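Home > Kitchen and Pantry > Food and Drink Storage
Storing cork-sealed wine upright for a few months
Viewed 3207 times

Posted by wirnville_renter, Tue 2 April

I moved into a smaller apartment in Wirnville and no longer have a cellar or a basement closet. I have 11 bottles left, all still wine, all sealed with natural cork except two with screw caps. The only free storage is a kitchen cabinet on an interior wall. The shelf is too shallow to lay a bottle down front to back, so they would have to stand.

The cabinet is two doors away from the oven. I put a thermometer in it for a week. It stays at 70 F most of the day and goes up to 76 F when the oven is in use.

How long can the cork bottles stand upright before the cork dries out? And does the temperature swing matter more than the position? I plan to drink most of them by fall. One is a gift from the Dehghan shop that I would like to keep for several years.

Beat Hauser
Accepted

Position matters less than you have been told. The headspace in a sealed bottle is close to saturated with vapor, so the inner end of the cork does not dry quickly even when the bottle stands. For storage measured in months, upright is fine. For storage measured in years, lay the cork bottles down. Screw caps can be stored either way.

Temperature is the larger problem. Wine expands as it warms. In a full bottle the liquid has little room, so pressure rises and pushes on the cork. When the bottle cools again, air can be drawn in past the seal. One cycle of six degrees does very little. A cycle every evening for several years adds up. Check for a raised cork or a sticky residue under the capsule; either one means you should open that bottle first.

Steady 55 F is the usual target. If you can't get that, choose the place with the smallest daily change, even if its average is a little higher. A closet floor is normally better than any kitchen cabinet. Keep the bottles out of direct light and away from the dishwasher and the top of the refrigerator.

The gift bottle should not stay in the apartment at 70 F for years. Ask the shop if they rent storage.

okura_shelf

I kept mine next to the fridge for 13 years and they were all fine. Just drink it.

mlt_pantry

Agree with Beat Hauser on temperature, with two additions.

First, a bottle that has been lying down and contains sediment should be turned upright a day before serving. The sediment slides to the base and you can pour most of the wine clear. Turn it 90 degrees slowly and then leave it alone. This applies mainly to older reds and to unfiltered wine.

Second, the counter is fine for a bottle you will open that evening, away from the toaster and the stove.
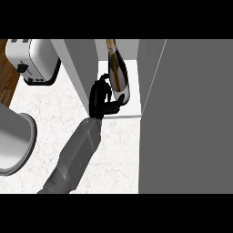
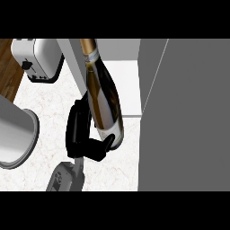
For the closet floor, any low rack that keeps the bottles from rolling will do. I use a Peltari stacking rack, two levels, and put the screw caps on the bottom. Measure the closet depth first. A standard bottle is close to 12 inches long, and the rack needs another inch behind it if there is a baseboard.

Comment by wirnville_renter

Closet floor reads 66 F morning and night. Moving the cork bottles there this weekend. The screw caps stay in the cabinet.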